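Barance Household Manipulation Study
Progress report to the Drokton program office
Prepared by Keegan Cloutier, principal investigator

Work in this period centered on collecting two-handed demonstrations of utensil handling in a furnished home. The set now holds 466 accepted demonstrations, of which 142 use chopsticks.
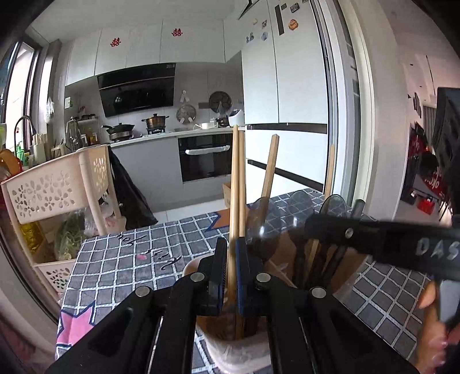

Figure 1. Gripper jaws at a wooden chopstick in the utensil holder.

Thin, round objects remain the hardest group. Policies trained on the earlier set often closed beside the stick or took two at once. The Nutley group has revised the labeling rules so that the moment of jaw contact is marked separately from the approach. 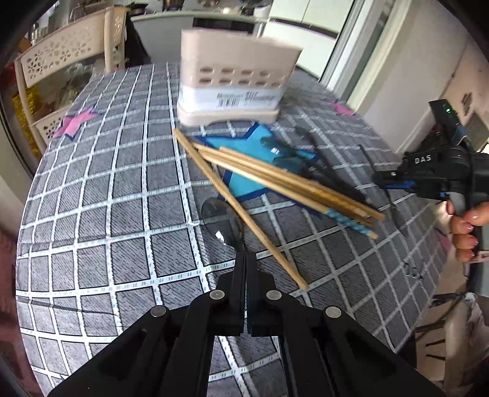
Clear plastic items are a second source of error, and depth estimates for them are still poor. We have asked Sombatkul to review the affected segments before training resumes in May. No change to the approved budget is requested.
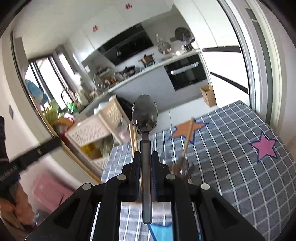
Page last changed: Sunday, 4:10 p.m.

Spoons are being recorded under the same rules, with the grasp taken at the handle. Results on held-out kitchens will follow in the next report.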